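News & Announcements | Home Organizing | Small Business
Print this page | E-mail this page

FOR IMMEDIATE RELEASE

Skiro opens its Sort & Pack room to the public this October

PLONDUSUM – I've been writing little notices for Skiro since we were two people and a folding table, and this is the one I've been itching to send out. In October we're opening our Sort & Pack room to anybody in town who wants a big, clean surface and a stack of bins for a couple of hours. Bring the junk drawer. Bring the sewing box your aunt left you. Bring the hardware you keep meaning to go through (I have three coffee cans of it at home, and yes, I'm coming too!).

If you don't know us, Skiro is a home-organizing shop on the second floor over Ông, the noodle place with the green awning. We sell baskets, bins, hooks, labels and shelf risers, and we go out to people's houses and help them get their closets and kitchens under control. What we hear over and over is that folks would happily do the sorting themselves if they only had somewhere to spread out. A kitchen table gets you as far as dinner time, and then it all goes back in the bag.

So the room is built around the table. We looked at a lot of tops before we picked this one, and I'll admit I was the holdout. I wanted something white and wipeable. Everyone else wanted wood, and they were right – small things are so much easier to see on it, and it's a nicer thing to stand at for an hour.
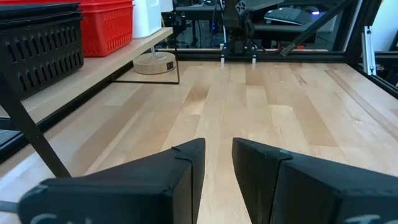
The top is light maple butcher block, long narrow boards, with all those creams and honey tans you get in maple and a darker streak now and then. There's a raised shelf on the left side on a black metal frame, and that's where I tell people to park anything they can't decide about. Put it up there, keep going, come back to it at the end. You'd be amazed how fast the rest of the pile moves once the one weird cable is out of your sight.

A session runs two hours and costs $7, paid at the counter when you come in. The price covers your spot, your loaner bins and baskets, paper labels, a marker and tea. We can take 7 people at a time. Mornings start at 9:30 and evenings at 6:00, and the evening ones will probably fill first, so get your name in early if that's what you need. Kids are welcome if they're sorting too. Mine did an entire shoebox of plastic dinosaurs last spring, by color and then by how mean they looked, and I've never had a quieter afternoon.

Now, the containers! We're working with Bidik, who make the house line we carry in the shop, and they've sent over 100 pieces for the loaner shelf. Some have slots in the sides and some are solid, and I get asked all the time which is better. I like slots for anything with a bit of size to it, like socks or onions or toy cars, where you want to peek in and let some air through. I like solid sides for beads, screws, rice that escaped the bag, anything that can wriggle out through a gap. Mix them. Give each kind of thing its own color if you're sorting with somebody else, and you won't have to keep asking whose pile is whose.
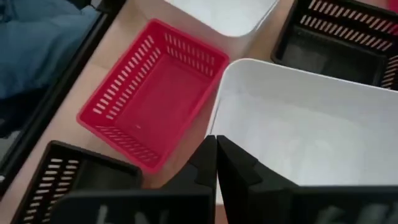
Page last changed: October, 4:15 p.m.

Red is my own pick for the "keep and use this week" pile. White goes to "keep but store," black goes to "leaving the house." You're free to ignore my system completely, and plenty of people will. One of our regulars does it the other way round and gets through her stuff faster than I do.

At the end you tip your piles into whatever you brought from home, or you can buy the bins you've been using and walk out with everything in place. There's no pressure on that, I promise. We'd much sooner see you again for another session. Anything you want to give away can stay with us, as long as it's clean and it works, and we'll pass it along.

A few practical things. The stairs are steep, so call ahead if you need a hand getting boxes up. Please leave paint, batteries and anything leaky at home. Food is fine in sealed packages – pantry sorting is very welcome, and I'd love to see more of it. Parking behind Ông is free after 5:00, and before that there's the street.

To book, stop by the shop or call extension 851 and leave your name, the time you'd like and what you plan to bring. I do read those notes, and they're the best part of my morning. Reporters and neighborhood newsletters are welcome to come and look around before we open. Just tell me when, and bring something to sort.

ABOUT SKIRO
Skiro sells storage goods and offers home-organizing help in Plondusum. The shop is upstairs from Ông and carries the Bidik house line.

Press contact: Skiro front desk, ext. 851 | © Skiro, all rights reserved | Back to top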